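德拉斯坦斯（Drastance）双臂工位使用手册
第5章 班组日常操作与岗位分工
适用对象：装配班组操作员、班组长、设备维护岗
版本日期：8/14/21

5.1 本章范围

本章说明双臂工位投入日常使用后，操作员每个班次要做的事，以及原手工岗位的职责如何调整。机械安装、接线和首次上电见第2章和第3章，示教方法见第4章。

Restton 车间的542号工位从七月起按本章执行。其他车间在完成第3章的验收之前，仍按原手工作业指导书操作，不得只引用本章的部分条款。

5.2 岗位变动

原作业方式下，每个台位由一名操作员坐姿完成拼装、拆解和归位，另有一名辅助人员往返补料。改用双臂工位以后，岗位按下列方式划分：

工位操作员：负责班前检查、摆放零件、启动和暂停程序、处理卡滞，以及填写班次记录。操作员不再承担重复拼装动作。
示教员：由原手工岗位中完成第4章培训的人员担任。示教员录制和修改动作，对动作的合理性负责。
维护岗：负责关节、线缆、夹爪指和腕部相机。操作员发现问题后报维护岗，不自行拆卸。

注意：操作员与示教员可以由同一人担任，但不得在同一班次内既修改动作又对修改结果签字。签字由班组长或另一名示教员完成。

手工岗位的计件记录在切换当日停用。切换之后，班次记录只登记运行时长、停机次数和停机原因，不按个人统计机械臂完成的件数。班组长在排班说明中应把这一条写清楚，过去有人误以为停机会算到自己头上，结果卡滞了也不按暂停。

5.3 班前检查

1. 确认工位处于暂停状态，控制界面显示“待机”。
2. 查看两台机械臂底座与前方导轨的固定处。有松动时停止检查，报维护岗。
3. 沿每条臂检查线缆。腕部线缆应留有自然的弧度，不得绷直，也不得缠到夹爪上。
4. 检查四个夹爪指的内侧面。轻微磨痕可以继续使用；出现缺口、裂纹或明显变形时更换。
5. 用无绒布擦拭两个腕部相机的镜头。不要使用酒精。
6. 擦净台面。台面反光会影响腕部相机的识别，擦拭后如果仍有水痕，等干透再启动。
7. 打开控制界面，调出两个腕部画面和固定机位画面，确认都在刷新。
8. 在班次记录上签名，写明时间。

注意：挂篮和工具盒按固定位置放置。示教动作是在这些物品在位的情况下录制的，挪动以后可能发生碰撞。需要取用挂篮里的物品时，先暂停，再伸手。

5.4 摆放零件

练习和换型验证统一使用大颗粒塑料积木，不使用产品件。积木的尺寸和咬合力都与产品件不同，但取放、对准、双臂交接这几类动作是相通的，损坏了也不影响生产。

1. 从料盒中取出本次程序要求的积木，颜色和规格对照程序单。
2. 把积木放在台面中部、两臂都够得到的范围内。允许散放，也允许先拼成一组，以程序单为准。
3. 不要把积木推到底座或肘部关节下方。机械臂收回时容易压住。
4. 双手离开工位围框，再按“确认摆放”。

程序单1051为拼接练习，程序单1058为拆分练习。两份程序单的起始摆放不同，混用时系统不会报错，但动作会落空。换程序单时，应把台面上的积木全部收走，重新摆放。

5.5 启动与监看

1. 在控制界面选择程序单编号，由另一人核对后按“启动”。
2. 前两个循环用低速运行。操作员站在围框外，手放在暂停键旁。
3. 低速运行正常后切换到标准速度。
4. 运行期间以固定机位画面看两臂之间的距离，以腕部画面看夹爪指与积木的接触情况。两类画面都要看。腕部画面视野窄，看不到另一条臂的肘部；固定机位画面里，夹爪常常挡住被夹的零件。
5. 每次换人监看，接手的人要口头复述当前程序单编号和已出现的停机次数。

小心：程序运行时不得把手伸入围框，包括捡拾掉到台面边缘的积木。机械臂静止不等于程序已停止，它可能在等待下一步指令。以控制界面显示的“待机”为准。

5.6 卡滞与停机处理

常见情况及处理方法：

积木被夹住但没有分开：按暂停，等待两臂停稳，选择“松开夹爪”。不要用手去掰。
两个夹爪靠得过近：按暂停，由示教员选择“单臂退回”，先退右臂，再退左臂。
腕部画面发白：多为台面反光。调整顶灯角度，重新运行低速循环。
线缆挂住零件：按急停，报维护岗。恢复前须重新执行5.3第3步。
积木掉到台面以外：本循环作废，按暂停后取回，重新摆放。

停机原因由当班操作员用自己的话写，写清楚看到了什么、当时两臂在哪里。不要只写“异常”。示教员每周要根据这些记录修改动作，Fitorwood 车间试行初期的记录几乎全是“异常”两个字，后来只能重新录了一遍。

5.7 画面对照

双臂在积木上方作业时的腕部画面与固定机位画面：

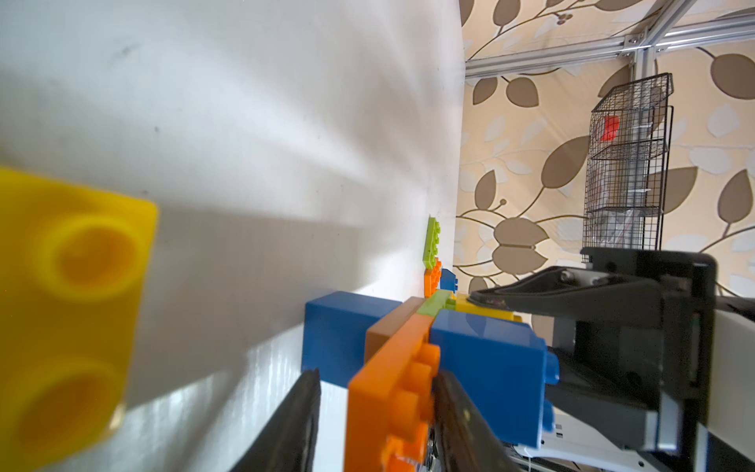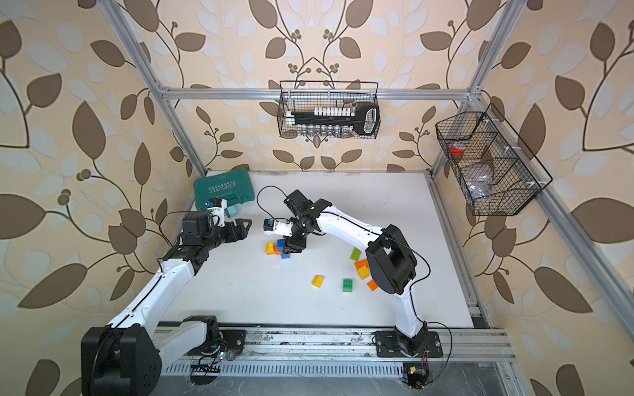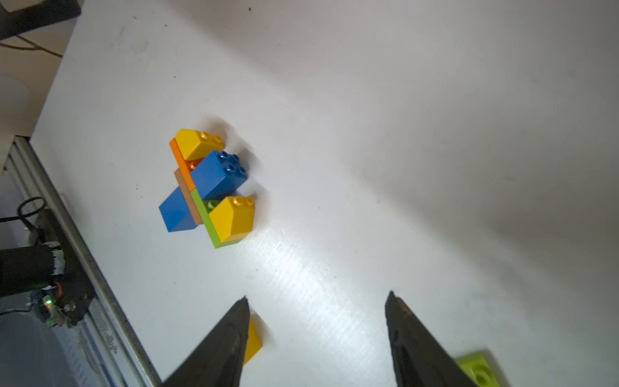
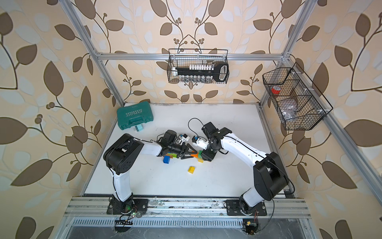
5.8 交接班

1. 交班人按暂停，确认界面显示“待机”后，将两臂退回停放位置。
2. 收回全部积木，按颜色放入料盒。缺件写入记录，不要从其他台位借用。
3. 交接双方一起查看本班停机记录。对同一原因出现两次以上的停机，接班人应在开工前通知示教员。
4. 清扫前方导轨和下方的通风格栅。导轨上积灰多时先用吸尘器，再用干布，不要用压缩空气吹，灰会进到底座里。
5. 双方签名。

5.9 工时与轮换

监看工作看起来比手工拼装轻松，实际上长时间盯着画面容易走神。每人连续监看不得超过一小时，之后换到摆料、记录或示教岗位。只有一名操作员在岗时，换岗时间到了就暂停程序，不得由无资质人员代看。

原辅助岗位的补料工作并入工位操作员职责。补料须在暂停状态下进行，暂停时间计入正常工时，不作为停机考核。

手部或腕部有劳损记录的员工，可以优先安排到监看和示教岗位，由本人提出，班组长登记。对不愿转到双臂工位的员工，保留手工台位，具体数量由各车间按排产确定。

5.10 培训要求

操作员上岗前应完成以下内容：
1. 阅读本章和第3章的安全部分。
2. 在示教员陪同下完成一次完整的班前检查。
3. 用程序单1051和1058各运行一遍，包括至少一次主动暂停和一次夹爪松开。
4. 填写一份停机记录，由示教员审阅。

资质有效期为一年。连续三个月未上岗的，重新完成第3项和第4项。

对本章内容有修改意见的，填写附录C的意见单，交 Ásgeirsdóttir 培训中心汇总。意见单可以不署名，但要写明车间和工位编号。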